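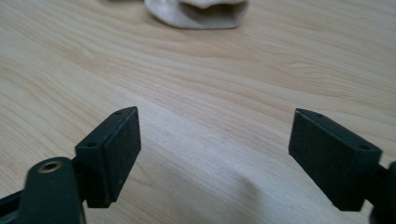

03/10/2022, bench 2, hand-held gripper

Pad comparison cont. Swapped the Jasero pads for the black block ones Lamisi N. left in the drawer. Two screws per block, top face. Heads were a pain with the short driver, use the long one.

Sock task, same table as before. Start pose open wide, sock at the far side, cuff toward the camera. 30 tries with each set, Zuweira on the handle, me on the log.

Jasero (old, smooth): 18 clean picks. Mostly slid off the cuff.
Block pads: haven't got a total yet, Zuweira had to leave after the first few. Felt grippier, she says. Not writing that down as a result.

Camera: exposure locked at 100, wood still comes up bright between the fingers. Far end of the table is soft. Focus is set too near?? Ask Kobina what he used on the Pastel rig, his clips from April were sharp all the way back.

Brass insert in the left knob: check it isnt turning when the screw goes in. Had that on the Skandolero one and lost a whole afternoon.

File 31 is junk, I hit record twice. Delete before Dede runs teh import.

To do
- finish block pads, same sock, same start pose
- refocus, then redo one Jasero set so the two match
- order more screws (Lamisi A. has the part no.)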